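Kornside Manipulation Group — Minutes of the January Meeting

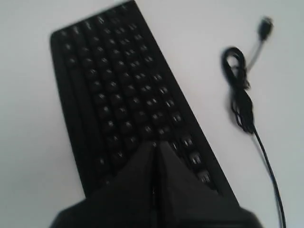
Gripper on the keyboard, wrist camera view. The cable and USB plug are to the right.

Chair: Floor Wuyts. Minutes: Njoroge Kombo. The meeting opened at 10:15, a little behind time, and Floor thanked everyone for coming back so promptly after the break and for the very good bread.

Matters arising. The minutes of the last meeting were accepted with one correction: the policy we are testing is Esomine, and the spelling in item four should be changed throughout. Njoroge apologized and has fixed it in the shared copy.

Keyboard task. Floor took us through where the dataset stands. We now have 3,878 episodes logged in Haltano, of which nearly 1,000 involve the keyboard in one way or another, either pushing it, turning it or pressing on the keys. She was pleased with the spread of starting angles, and said so more than once, as the early batches had the board lying almost square to the table every time and the policy had plainly learned to expect it.

There was a long and friendly discussion about blur. Wrist frames taken while the arm is moving are often too soft for the key legends to be read, and Njoroge wondered whether we ought to drop them before training. Floor would prefer to keep them — the arm will meet the same blur when it runs on its own, and she would like the policy to have seen plenty of it. It was agreed to train 2 versions, one with the blurred frames and one without, and to compare them on the same held-out set before anybody gets too attached to either answer.

Closed fingers. Njoroge raised the labeling of contact. When the two fingers are together and resting on the keys, they hide the very spot we care about, and the annotators have been guessing at which key is underneath. We will label these frames "contact, key unknown" from now on. Older labels will be corrected as time allows, starting with the keyboard episodes.

Cables. A loose cable beside the keyboard is to stay in the setup for the next round. Floor reminded us that the Kirui baseline did noticeably worse with clutter on the table, and she would like a fair comparison this time.

Actions. Floor to start both training runs and circulate the settings. Njoroge to rewrite the labeling guide and send it to the annotators by the end of the month.

The meeting closed at 11:40.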